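Closing Well: A View on the Teaching of Suturing
Lok-yiu Mak, Rindham

Training programmes reward speed too readily. At Rindham, trainees are timed on every closure, and the time is the first figure their supervisors read. It should be the last.

Spacing, tension and the length of the cut tails deserve separate marks, and each should be discussed with the trainee before the next session. A short incision closed with five tied sutures, one above another, gives an examiner a good deal to discuss: some tails are short, while those of the third run long to both sides. The Rindham mark sheet has no line for any of this, and it should be given one before March.

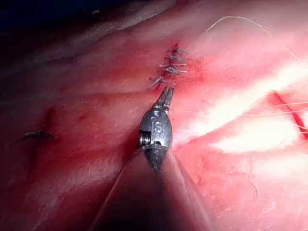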